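In defence of the dull examples

I spent most of November watching people put things down. Picking up gets all the attention in our line of work, and fair enough, because a robot that can't pick up a mug is not much of a robot. But the putting down is where I've changed my mind about how we ought to be gathering examples, and I'd like to set out why, at some length, with apologies to anyone who was hoping for results.

Some background for readers who don't spend their days at this. We collect demonstrations with hand-held grippers. A person squeezes one the way you'd squeeze a pair of kitchen tongs, does a small household job with it, and the recording goes into the pile that our learning system studies later. The attraction is that you don't need a robot in the room at all. You need a person, a gripper, a quiet hour and a fair bit of patience, and a beginner can be making usable recordings before their tea has gone cold.

At Furnance, where I worked before this, the target was 200 demonstrations per task and the guidance notes ran to one page. Most of that page was about smoothness. Approach from the front, close firmly, lift, move in one line, release, back away. If you fumbled, you stopped and threw the recording out and started over. We threw out a great many. I was rather proud of my own bin rate, which I took as a sign of high standards, and I used to walk newcomers through it with the air of a man showing off his vegetable garden.

Then I moved to Drarkeslow and met Ehab Slaoui, and my garden got a bit of a trampling. Ehab had done a folding task the year before with a rule I'd never come across: keep everything that ends well, however untidily it got there. If the cloth slipped and you caught it, keep it. If you came in at a silly angle and had to shuffle your wrist around, keep it. He had 191 recordings from that job, and I sat down one afternoon to watch them with my pen ready, fully intending to be helpful about his standards.

By the fifth or sixth my pen was back in my pocket. What Ehab had was a record of how a person gets out of trouble. Mine, in all their loveliness, showed how a person behaves when there isn't any. A machine trained on my kind of example will do beautifully until the moment its grip lands a finger's width off, and at that point it has never in its life seen what to do next. It's like learning to drive from someone who has only ever shown you a straight road in good weather — you'd pass the lesson and end up in the ditch at the first bend.
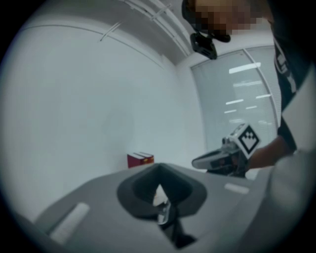

Drarkeslow Demonstration Group

I do want to be fair to the other side, because I was on it for years and the people there aren't fools. Their best argument is that hesitation is catching. Give a learning system too many examples of someone dithering over a cup and it will dither too, and a dithering robot is a maddening thing to share a kitchen with. I've seen it. There is also the plain matter of cost, since messy recordings run longer, and somebody has to look through them and decide whether the ending was good enough to count.

My answer to the dithering is that there's a difference between a recovery and a muddle, and people can learn to hear it in themselves. A recovery has a purpose. You meant to grasp the handle, you missed, you know you missed, and you go back for it. A muddle is when you've forgotten what you were about. We now ask everyone to say out loud, before they start, what they're going to do. If they can still say it halfway through, the recording stays. It's a homely sort of test and I can't put a number on how well it works, but it has settled more arguments at our place than any of the cleverer schemes we tried.

As for the cost, I think we've been counting the wrong thing. Everybody in this field likes a round figure. Somebody asks how much data you've got, and you say 100 examples or you say a good deal more than that, and they nod and write it down. Nobody at a meeting has ever asked me how different those examples were from one another. I could make a hundred recordings of the same spoon going into the same drawer from the same side, by the same right-handed person with the same habits, and it would look splendid in a table. I'm fairly sure I have done exactly that.

So here is what I'd like to see more of. Let the left-handers in, and the short people, and those who approach every job from a direction you'd never have thought of. Change who is holding the gripper well before anyone gets good at it, for there's a stretch in the first hour, when the tool still feels odd in the hand, that yields the most varied material you will ever get. On our last task we swapped people every 5 recordings. It was a nuisance to organise and everyone grumbled, me loudest of all. I'd do it again tomorrow.

And please write down what went wrong, even in the ones you keep. Bensaid, the little labelling tool we use, has a comment box that sat empty for most of its life. I've started filling mine in, and I'm told I go on too long in there as well. "Came in too low, bumped the bowl, lifted and tried again from the left." A sentence like that takes a few seconds to type, and months later it's the only way of finding the recording you need.

I'm less certain about where this leads for the bigger jobs. Varulitz, our next project, involves two grippers at once, one in each hand, and recoveries there get complicated in a hurry. When the left slips the right has to wait, or help, or let go, and people don't agree on which (I've watched colleagues of long standing get quite heated about a tea towel). It may be that we need cleaner examples at first, simply to establish what the two hands are for, and the untidy ones afterwards. Ehab thinks not. He'd have us start with the mess on the first morning, and given how our last disagreement went I've told him he can plan the opening sessions, while I look after the kettle and the comment box.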